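# Chapter 7. Reading a Condominium Budget Before You Buy

Odair Damasceno and Janaína Macedo

When a buyer visits an apartment, the attention goes to the kitchen, the view and the price. The monthly fee is usually the last question, and many buyers accept the number they are told. In this chapter we study where this number comes from, and how the student of real estate should check it for a client.

Every association prepares a budget once per year, in most buildings before June. The total is divided among the owners by a share, and the share is written in the founding document of the building. It can depend on floor area, or it can be equal for every unit. The agent must read this document and must not guess from the fee of a neighbor.

We will use one building, the Tenirel, through the whole chapter. It has 73 units and equal shares. The seller of Unit 221 pays a fee of $2000 each quarter. Her buyer, Cauã Dantas, received from his agent only this number. He did not receive the page that shows how much of the fee goes to the reserve fund, the money that is kept for large repairs such as the roof.

**Key terms**

- *Operating budget*: the costs that return every year, such as cleaning and insurance.
- *Reserve fund*: the savings for large repairs.
- *Special assessment*: an extra payment that is asked from owners when the reserve is too small.

In Section 7.2 the Tenirel asks each owner for a special assessment of $3062. The reader will calculate how the cost should be treated in the contract when the sale is signed before the vote of the owners, and when it is signed after.

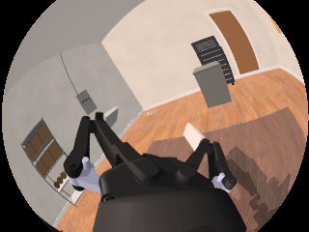
*Department of Property Studies, Araújo College*

Before you continue, please review the difference between a fee and a tax in Chapter 6. You will also need the blank budget form from the appendix, prepared by Kelly Honorato. Fill it in with pencil, as some lines will change in Section 7.4.

## 7.1 Who decides the budget

The board writes the first version and sends it to all owners. In some buildings the owners vote on it at the annual meeting. In others, it takes effect unless enough owners object in writing.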